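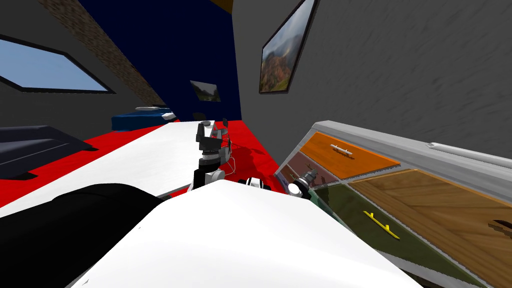
Sim room. One arm up over the white table, the other at the drawers.

Quick one tonight, budget goes in tomorrow and I have been staring at the same spreadsheet since lunch. Writing it down so I stop going in circles. Also so Ritva can tell me where I'm wrong before finance does.

So. We want a two-arm machine for the Manevmont workshop. Everybody knows that by now. What we did not have until this week was a number I could defend. We had a brochure number, which is the arms, the body, the shipping, and a nice smile from the sales guy. Then you start asking what it stands on. What it plugs into. Who fixes the cable when the cable goes. And the number gets fat.

What I've been doing instead of sleeping: going through the drawer task in the sim and writing down every single thing that would have to exist in the real room. Table. Cabinet. Handles. Floor space for the base. Boring, slow, and the best thing I've done for this budget. Should have started there in January.

Short version of what came out of it, no particular order.

Cabinet. We were going to use the old steel one from the store room. Free! Except it isn't, not really. The handles on ours are those little recessed cups and I don't trust any two-finger gripper we can afford with those. In the sim we've got a mix, a bar handle on the orange drawer, a yellow one with a couple of short legs on the green one, and so on. That's what I want for real. Different handles on one cabinet so we learn which ones are worth the trouble. So either we buy a cabinet and swap the fronts, or we pay Hajji's to make us one. Got a quote from Hajji's: 1770 for the cabinet, with the fronts made up seperately so we can change them later. I winced. Then I priced out doing it ourselves with my hours in it and stopped wincing.

Table. Long, plain, white if we can. No lip, no shelf underneath, nothing clever. We have one. Done. First line on the sheet with a zero in it and I am leaving it at the top for morale.

Fingers. This is the one people forget. Grippers come with fingers, fine, but fingers wear and fingers get bent when somebody (me) drives one into the edge of a drawer. Clistura sells them in packs. I've put down 4 sets, two per arm over the first year. Zineb says double it. Zineb Sqalli has broken more grippers than anyone I know so I take that seriously, but I also know what happens when I walk into that meeting with a spares line bigger than the table line. Keeping it at 4 and putting her comment in the notes column.

Cables. Ugh. Every arm we looked at has some amount of cabling on the outside and every one of those is a thing that will catch on a cabinet corner sooner or later. Dristex does a sleeve kit. Not cheap for what it is, basically a sock. In the budget anyway, one per arm plus a spare.
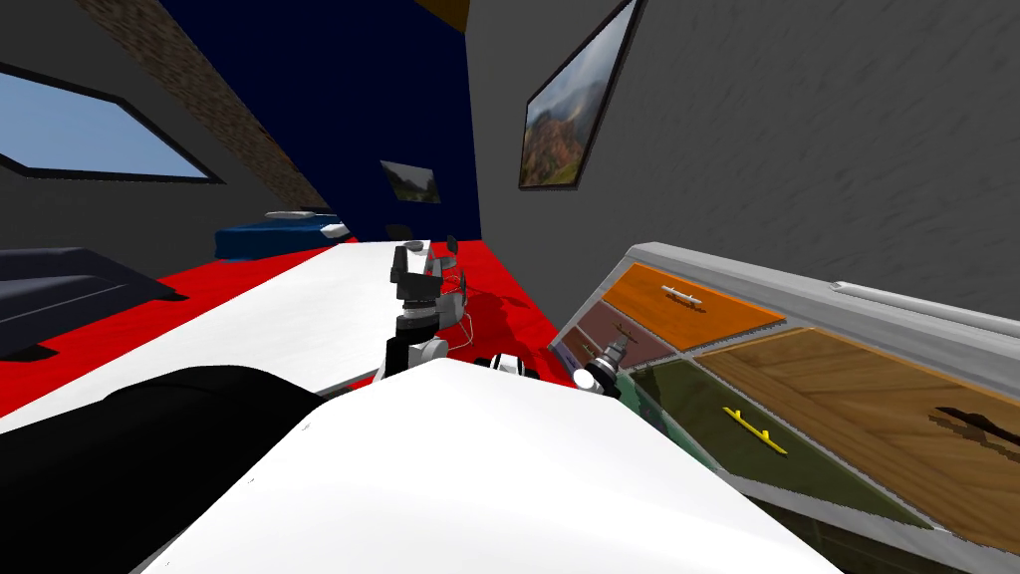 And then reach, which is where I've lost most of the week. The layout we drew on paper had the table and the cabinet on opposite sides so the base would have to turn between them. Looked tidy on paper. Cost us a mobile base, and the mobile base is the second biggest line on the whole sheet. If the table and the cabinet are both right in front of the body, one arm per job, there's at least a chance we can bolt the thing to a fixed stand and skip wheels for the first year. I'm not going to swear to it. The sim arms are not the arms we'd buy, link lengths are different, and I haven't put the vendor's model in yet becuase they want a signed form before they'll send it. Form is on someone's desk.

But it's enough that I've split the sheet in two. Version A, fixed stand, everything close. Version B, wheels. I'd rather show them both than get asked.

Stand for version A: needs real weight in it or proper floor bolts. Our floor is rented. So, weight. Ritva Kettunen found a used machine base from a place that was clearing out and they'll hold it for us until the end of the month, no deposit. Needs a top plate drilled. We can do that in house, half a day if the drill press behaves.

Power. Had an electrician in. He wants a dedicated circuit and an e-stop that kills both arms together, and he's right, and I hadn't put it in. It's in now. That one hurt a bit. Training too, 3 people, and the vendor only gives you one seat with the purchase. Two more seats to pay for. I asked if we could just share the login and take turns. No.

Service contract. Here I need opinions. They offer one year or 5, the long one is a lot less per year but you're locked in, and if the thing turns out to be wrong for us we're stuck paying for a machine under a sheet in the corner. My gut says one year, see how it goes. Finance will like the long one because the line looks smaller. Ritva says ask for one year with an option to convert. Emailed them. Waiting.

Things I took OUT, in case anybody goes looking:

The fancy force sensors. Would love them. Not in the first year.

The second cabinet. I know. Fronts are swappable on the Hajji's one so we get the variety without the floor space.

The safety fence, the full one with the doors. Replaced with the light curtain, pending what the insurance people say. If they say fence then fence, and the force sensors are even further away. Somebody remind me to call them before noon, not after, after noon they don't pick up.

The big monitor. Come on.

One more thing on the sim, since Zineb asked by text and I answered in four words. No, I'm not claiming it tells us the machine will do the job. Rendered drawers are polite. They don't stick, they don't have a bent runner, the wood doesn't swell up in wet weather. What I'm using it for is the shopping list and the floor plan. Where does stuff stand, what's in the way of what, what would I reach for and not have. For that it's been worth every late evening and it cost us nothing but electricity.

Also it made me notice the dresser height. Our drawing had the top drawers way higher than the table. Why?? No reason, I'd copied the height off the old steel one. Hajji's can build it to any height for the same price so I've asked them to drop it and send the new drawing. If it isn't here by the morning the quote goes in as is with a note.

Contingency: I put one in. It'll get cut, it always gets cut, but you can't cut what isn't there and then they go after the fingers.

Still open: vendor model, insurance, the service thing, and whether the freight quote includes getting the crate up our ramp. I bet it doesn't. Last time the driver left the pallet at the bottom and drove off, and we had to borrow a truck from next door.

Ok. Sending the sheet to Ritva now, both versions, then bed. Comments are open, if you've bought a two-arm setup and there's a line I'm missing please say so tonight and not next week.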